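# Ogbonna: dish rack notes for a double sink

Everything we've learned about washing, racking and putting away cups in a small shared kitchen, written down as plain Markdown so anyone can copy it, fix it or argue with it. It started as a note taped inside a cupboard door and grew! The wording is mostly by Temitope Abubakar, with a lot of edits from the rest of the Kernska floor.

## What's in the folder

- `README.md` – the file you're reading
- `routine.md` – the short version, meant for printing
- `racks.md` – notes on racks we've tried, good and bad
- `labels/` – shelf labels, one per cupboard

`racks.md` is the part I'm most excited about. If you have ever owned a bad dish rack, please add it.

## The setup we wrote this for

A double stainless steel sink with a tall gooseneck faucet standing between the basins, and a rack made of metal rods that sits across the left one. The rods run left to right and the right-hand end piece rests on the divider, so the whole thing lives over the sink and the counter stays free. I can't say enough good things about this arrangement. Our old rack stood on the marble with a tray under it, and the tray was always somebody's least favorite job.

The right basin is for washing. Please leave it empty when you're done – a single bowl left in there overnight somehow turns into a pile by morning. 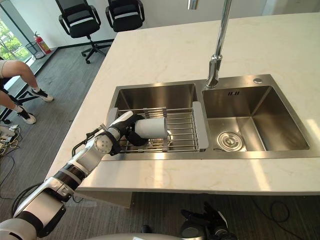
**Can I lay a cup on its side on the rack?**

Short-term, sure, but a straight-sided cup can roll along the rods when someone bumps the rack, and water tends to pool inside the lower wall. Turn it mouth down once you have a hand free.

## Routine

1. Scrape or pour out whatever is left. Tea leaves go in the compost, never down the strainer.
2. Fill the right basin partway with warm water and a small squirt of soap. A small squirt really is plenty.
3. Wash cups before plates and plates before pans, while the water is still nice.
4. Rinse under the faucet, inside first, then around the handle where the soap likes to hide.
5. Give the cup one good shake over the basin.
6. Set it on the rack with the handle facing the divider, so the next person can lift it without knocking its neighbor. 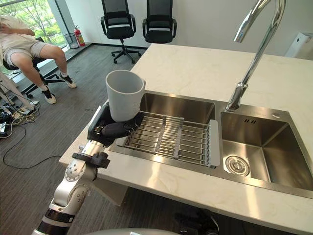
7. Wait 15 minutes, then dry whatever is still wet with a clean towel.
8. Put everything away. The rack isn't a cupboard (I say this with love).
9. Empty the strainer and wipe down the basin walls.

## Spacing

With handled cups, 4 to a row has worked best for us. More will fit if you push, and then they clink and dry slowly. Leave a finger's width between them and alternate the handles if the row gets crowded.

Plain cups without handles can sit closer together. Plastic ones are light, so put them at the end away from the faucet, where a stray splash won't tip them.

## Cleaning the rack itself

Every Sunday the rack comes off and gets a proper wash. Use an old toothbrush where the rods meet the end pieces, which is where the chalky stuff collects. White vinegar and warm water, left on for a few minutes, takes it right off, and it's so satisfying! Rinse well. Keep the vinegar away from the marble, please, because it will etch the surface.

## Known gaps

- Nothing yet on knives or wooden spoons.
- The two printed routines at Hovavberg are an older version and still say to dry plates first.
- `racks.md` has a half-finished entry for the Rato folding rack. We've used it for two weekends and opinions are split.

## Adding to this

Edit the file directly and say what kind of sink you have, since a lot of this changes with a single basin. Small fixes are very welcome, and so are long rants about towels.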